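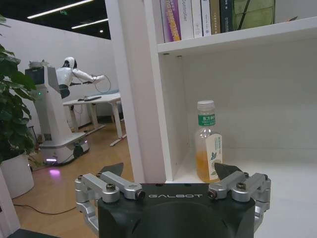

Greifer, rechter Finger kurz vor der Teeflasche im Regal. Bücher wohnen eine Etage höher.

Thema: Getränke im Greifbereich – Regel 7 oder Folklore?
Unterforum: Sicherheit & Praxis

vsoriano schrieb:
Moin zusammen. Ich schreibe gerade die Arbeitsregeln für unsere Greifversuche neu, und an einem Punkt hänge ich fest. Regel 7 lautet bisher: »Keine offenen oder gefüllten Behälter im Greifbereich.« Nun wollen wir aber Flaschen greifen. Volle, halbvolle, das ganze Sortiment. Streng gelesen verbietet die Regel also unsere Arbeit, was sie mit vielen guten Regeln gemeinsam hat.

Mein Entwurf:
7a. Behälter nur mit geschlossenem Schraubverschluss.
7b. Nichts Elektrisches und kein Papier im selben Fach oder darunter.
7c. Greifkraft vor dem ersten Versuch am Leergut einstellen.
7d. Kabel auf dem Boden gehören an die Wand oder unter eine Brücke.

Was fehlt?

fadix_60 schrieb:
7e: Wasser statt Tee. Wer einmal Zucker aus einem Fingergelenk gepult hat, diskutiert das nicht mehr. Bei uns hat die Reinigung 21 Schrauben und einen Nachmittag gekostet, und eine der Schrauben wohnt seitdem woanders.

Suha G. schrieb:
Widerspruch zu 7e. Klares Wasser in klarer Flasche ist für die Kamera ein ganz anderes Objekt als bernsteinfarbener Tee. Wenn ihr den Füllstand erkennen wollt, testet ihr mit Wasser am Problem vorbei. Dann lieber ungesüßt und gefärbt.

Zu 7b: Bücher ÜBER der Flasche gehen in Ordnung, solange niemand rückwärts durch den Regalboden fährt. Ich würde trotzdem die Bretter als Sperrflächen ins Kollisionsmodell eintragen. Die Seitenwand auch. Die vergessen alle, weil man sie von vorn so schlecht sieht.

fadix_60 schrieb:
Gefärbtes Wasser, gut. Dann aber mit Etikett »Nicht trinken«. Wir haben einen Praktikanten.

vsoriano schrieb:
Sperrflächen nehme ich auf, danke. Seitenwand hatte ich vergessen. Fragt nicht.

Vilho Savolainen schrieb:
Ich bin bei 7c nicht einverstanden. Eine leere PET-Flasche gibt unter dem Griff völlig anders nach als eine volle. Wer am Leergut einstellt, zerdrückt nichts und hält später auch nichts. Wir machen es umgekehrt: volle Flasche, kleine Kraft, dann in Schritten hoch, bis sie nicht mehr rutscht. Und danach einen Deckel drauf (auf den Wert, die Flasche hat hoffentlich schon einen).

Außerdem fehlt mir das Wichtigste: Wer steht am Not-Halt? »Jemand« ist bei uns kein zulässiger Eintrag mehr.

Suha G. schrieb:
+1 zum Namen im Protokoll. Bei Nadusora standen zeitweise 2 Leute am Taster, und jeder hat auf den anderen gewartet. Sehr höflich.

wolleo schrieb:
Darf ich mal stören. Ihr regelt eine Teeflasche wie einen Brennstab. Bei uns gilt seit Mai genau ein Satz: »Stell nichts hin, was du nicht aufwischen willst.« Funktioniert.

vsoriano schrieb:
Schöner Satz. Was sagt eure Prüferin dazu?

wolleo schrieb:
Die hat gefragt, wo der Rest ist.

J. Abella schrieb:
Ich unterschreibe bei uns solche Papiere, deshalb mal aus der Ecke: Kurze Regeln sind prima, aber sie müssen prüfbar sein. »Verschluss zu« kann ich prüfen. »Vorsichtig« kann ich nicht prüfen. 7d würde ich aus der 7 rausnehmen, Stolperstellen gehören zu den Verkehrswegen, auch wenn gar kein Roboter läuft. Und wenn ihr mehrere Maschinen im selben Raum betreibt, schreibt für jede auf, welcher Not-Halt welche anhält. Ein Taster, der die falsche stoppt, beruhigt nur den, der draufhaut.

Noch eine Frage an Vilho: Schrittweite bei der Kraft fest vorgegeben oder nach Gefühl?

Vilho Savolainen schrieb:
Fest. Nach Gefühl hatten wir vorher. Das Gefühl war im Urlaub.

fadix_60 schrieb:
Bei uns Gefühl, und ich stehe dazu. Nach 3.000 Griffen hört man am Knacken, ob es passt.

J. Abella schrieb:
Knacken ist kein Messwert.

fadix_60 schrieb:
Kommt auf die Ohren an.

vsoriano schrieb:
Bevor das hier in die Audiologie abgleitet, neuer Stand:

7a. Schraubverschluss zu, Kontrolle vor jedem Durchgang.
7b. Keine Elektrik, kein Papier im selben Fach oder darunter.
7c. Greifkraft an der vollen Flasche, von unten in festen Schritten, Obergrenze ins Protokoll.
7d. Regalböden und Seitenwände als Sperrflächen eingetragen.
7e. Inhalt ungesüßt, Behälter als Prüfmittel gekennzeichnet.
7f. Eine namentlich genannte Person am Not-Halt, Zuordnung zur Maschine schriftlich.

Kabel wandern in Abschnitt 3. Beim Knacken bleibe ich neutral.

wolleo schrieb:
Und der Lappen? Steht nirgends, wo der Lappen hängt.

vsoriano schrieb:
7g. Lappen.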